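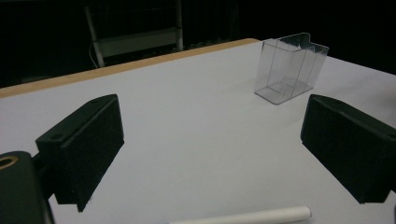
Nives Benedetti thinks I should stop owning a dining table altogether. Her view, given over the phone while she was chewing something, is that a table is a shelf with ambitions, and that people who can't keep one clear ought to eat on the sofa like adults and get the floor space back.

I had called to ask whether she wanted the old one.

May
Posted by the Gescombe Street blog

The table question has been going on in our house since winter. We have a flat surface in the kitchen, and the flat surface collects things. Mail, mostly. Also batteries that may or may not be dead, a library book on drainage, the good scissors, the bad scissors, and the coupon for 28 percent off at Umali that expired before we found it. We eat dinner in the clearing. When guests come we move the whole lot to the bed, and at midnight we move it back again so we can lie down.

I have tried systems. The first one was a basket. The basket filled up and became a thing on the table, with a smaller version of the table inside it. Then I bought a letter rack called the Molemell, with 5 slots, each with a little brass frame for a label. I wrote the labels in my best capitals: PAY, READ, KEEP, ASK and OTHER. By the weekend there was nothing in the first four and you couldn't have got a butter knife into OTHER.

My husband's position is that things on a table are things in progress. If you put the tax letter in a drawer, he says, you've decided not to do it. He has a point, as our drawers will confirm. I opened one last month looking for string and found a wedding invitation for a couple who now have two kids in school.

So on Saturday I cleared it. All of it. I started at 7 in the morning with coffee and a radio show about bees, and I made myself a rule that nothing could go to another room "for now." Every item had to be used, filed, mailed, given back or thrown out before I touched the next one. This is a terrible rule. It took me most of an hour to deal with a single padded envelope, which needed a form, which needed a password, which needed me to remember the name of a pet I apparently invented in order to have a security question.

By noon I had found:

the warranty for a toaster we no longer have
a key
another key
a sympathy card I wrote and never sent, to a man who has since recovered completely
up to 100 rubber bands, all from the same brand of asparagus

I kept the keys. You have to keep keys. They go in the jar with the other keys, and when we die somebody will have to go around the neighborhood trying doors.

The last thing I got to was the felt. I'd ordered placemats from Feltside back when I believed placemats were the answer, the theory being that nobody would put a gas bill down on a place setting. They arrived folded so hard they wouldn't lie flat, so I put them under a pile of magazines to press them, and that was how the magazine pile started. 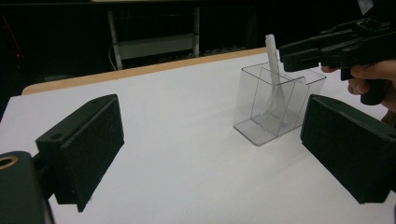

White tabletop, clear plastic container, white spatula

I wiped it down and sat there for a while. It felt like a waiting room. My husband came in with the mail in his hand, looked at all that bare surface, looked at me, and stood holding the mail. He held it through most of a sandwich. Finally he put it on top of the fridge, and I want to be fair to him, so I'll say that I hadn't told him where else it was supposed to go.

The fridge is now a problem. The fridge has the mail, a flashlight, the bad scissors and a bag of onions I can only assume walked. You can't see any of this from a chair, and I'm told that's the beauty of it. My mother-in-law, who is tall, has noticed.

We did have dinner at the table, with elbow room, for 2 whole nights. On the third I came down and there was one battery on it. Just the one, standing on its end. I asked if it was dead and he said he was going to test it.

I have left it there. The old table is still available if anyone else wants it, by the way. It's in the garage with some things on it.

Comments

Marguerite P.
We have the same onions. Ours are on the piano.

dalt_r
Is the garage table the drop leaf? I could come by with the truck. Don't clear it off on my account, just keep the top boxes.

Porch Cat
Your husband is right about drawers and I'm sorry to have to say it in public.

Nives Benedetti
It was toast. And I said floor space AND dignity.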